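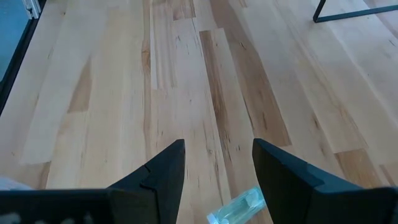

Prandstead, November

Week 6 handout: who picks up the bottle?

Okay, so last time we got as far as the sorting bench at Flarnel and then ran out of clock. Let's pick it up there, because I think the bench is where the whole topic gets interesting (and it's what the short paper is on).

Quick refresher. Flarnel packs sample kits for small labs out of its building in Grimham. Each kit gets a mix of little bottles, and for years people sorted them by hand, standing up, 332 kits on a normal shift. Then the company put in 2 arms and moved most of the pick-and-place work over to them.

Look at the bottle between the fingers. It's small, it's see-through, and it's lying on its side at an angle. You and I would grab that without thinking! A machine has to find the edges of something clear, decide which way it points, and close on it with the right amount of squeeze. Clear things are a pain for cameras in general, so keep that in mind when you read the Kavanagh chapter, which talks about "simple" tasks a little too easily for my taste.

Now the people part. The job title at the bench changed from sorter to cell operator. Same pay grade for the first year, by the way - that comes up again in the bargaining unit. What the operators told me they do all day:

Set out bottles and clear away strays
Restart the arm after a missed pick
Write up each stop in the log
Teach it new bottle shapes when the kits change

Notice how much of that is watching and waiting. One operator said her shoulders felt great and her head was worn out by lunch. Another loved it and had already asked for the programming class. Both of those are real results, and I don't want you averaging them into "workers had mixed feelings," please.

The log from the first month shows 117 stops. Management read that number as a machine problem. The operators read it as their workload, since every stop meant somebody walked over, fixed it and typed it up. Nobody had put that typing in the job description. We'll come back to this under the heading "invisible work," and if you've ever worked a self-checkout area at a grocery store you already know what I mean.

For the paper: pick one task from the list and tell me what skill it takes, who had that skill before the arms came in, and who gets credit for it now. It's worth 25 points. Two pages is plenty, and bring a printed copy - I still grade in pencil.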